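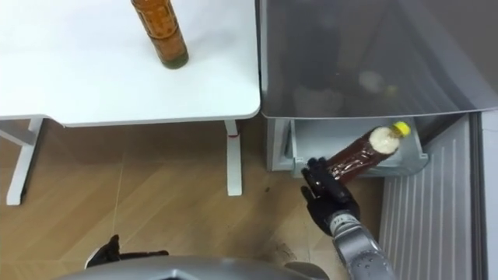 White table with an amber-brown bottle near its back edge.

Fudine Interval Sessions
Data card, version 1.2

Summary

Fudine Interval Sessions is a set of 1,315 recorded indoor rowing workouts with stroke-level data, heart rate and session notes. It was built to test software that splits a workout into work and rest periods without help from the user. The sessions come from the Fudine training app and from a small export tool, Trodgate, which reads the memory of older rowing machines.

The set is meant for people who write or check workout tracking software. It is too small for health research and has no medical labels of any kind.

What changed in 1.2

Released Thu 9 November. Stroke rate is now stored as a decimal. Versions 1.0 and 1.1 rounded it to a whole number, and this made short sprints hard to separate from the strokes on either side of them. The column name is the same (stroke_rate), so code that casts it to an integer will still run and will still lose the extra digits.

Two heart rate files that had been swapped in 1.1 are now matched to the right sessions. The test split is unchanged. Scores from 1.1 on the test split can be compared with scores from 1.2 as long as the model does not use stroke_rate as an input.

Contents

sessions.csv: one row per workout
strokes/: one CSV file per workout, one row per stroke
heart/: one CSV file per workout where a heart rate sensor was paired
labels/: start and end times of each work and rest period
splits.json: session IDs for train, validation and test
units.txt: units and valid range for every column

The split is 822 sessions for training, 293 for validation and 200 for test. All sessions by one rower are in the same split. Rower IDs are random strings and were made again from scratch for this version, so they do not match the IDs in 1.1.

Heart rate is present for 585 sessions. The other sessions have no file in heart/, and the has_hr column in sessions.csv is set to 0. Loaders should check the column first. An earlier practice of shipping empty files was dropped because several CSV readers raise an error on them.

Columns in strokes/

t: seconds from the start of the workout
distance: meters from the start of the workout
stroke_rate: strokes per minute
split_500: pace, in seconds per 500 meters
power: watts, as reported by the machine
drive_time: seconds, may be blank
source: app or export
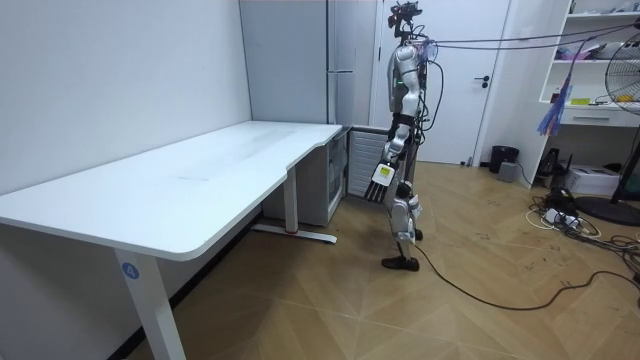
The source column matters more than its name suggests. Rows marked app were sent over Bluetooth while the workout was in progress and carry the phone's clock. Rows marked export were read out of machine memory later and carry the machine's clock, which counts from zero and does not run while the monitor is asleep. A long rest can therefore be shorter in an export session than it was in real life. We did not try to correct this. Sessions where the monitor reported a sleep event have clock_gap set to 1 in sessions.csv.

Pace is undefined when the flywheel has stopped. App rows write a blank in that case and export rows write 0. Both are left as received. A pace of 0 should be treated as missing, and averaging the column without removing it will make the rower look much faster than they were.

Labels

Each label file was made in two passes. In the first pass a rule marked every stretch with no stroke for six seconds or longer as rest. In the second pass a person reviewed the result next to the planned workout, if one was saved, and moved the edges as needed.

Light paddling between intervals is labeled rest when the plan called for rest, and work when there was no plan. This is the weakest rule in the set. Reviewers disagreed on it more than on anything else, and users who care about active recovery should relabel those stretches. They can be found by looking for rest periods that contain at least one stroke.

Warmup and cooldown have their own labels. They are used only if the rower pressed the warmup or cooldown button in the app, so export sessions never have them.

Baseline

The file baseline.py runs the six-second rule on its own and prints precision and recall for period edges. An edge counts as found if it falls within three seconds of the labeled edge. Because the labels started from the same rule, the baseline score is high and should be read as a floor. Reports should give separate results for app and export sessions.

The script needs Python 3.9 or later and pandas. It reads the whole strokes/ folder into memory. On a small machine, pass --stream to read one session at a time.

Known problems

Damper setting is missing for all export sessions. The machines do not store it.

Power and pace disagree slightly in some app sessions. The app requested the two values in separate messages, and one can lag the other by a stroke. This was fixed in the app in October, and sessions recorded after the fix are marked sync=1.

Wrist sensors lose contact during hard pulls. The resulting drops in heart rate are short and steep and have been kept. Chest strap sessions are marked hr_type=chest.

Most workouts are intervals of four minutes or less. Long steady rows are rare, and a model trained on this set may cut a long row into pieces that are not there.

Privacy

Rowers agreed in the app to share their sessions. Names, locations, body weight and calendar dates were removed before packing. Time of day is kept to the nearest hour. Free text notes were replaced by a has_note flag.

A rower who wants a session removed can use the delete form in the app. Removed sessions are dropped at the next release, and the counts on this card are updated at the same time.

Related sets

Astness Erg Steady covers long rows at constant pace and uses the same column names, with one exception: its split_500 is in tenths of a second. The Farooqui converter in tools/ changes it to seconds and writes a new folder, leaving the original files alone.

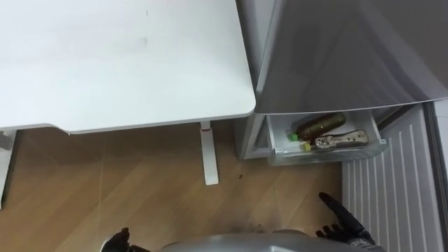 White desk, bare top, with a grey refrigerator to its right.

License and citation

Data are released under CC BY 4.0 and code under the MIT license. Please cite the set as "Fudine Interval Sessions, version 1.2" and state which split was used. Report errors through the issue tracker, with the session ID and the version number in the title.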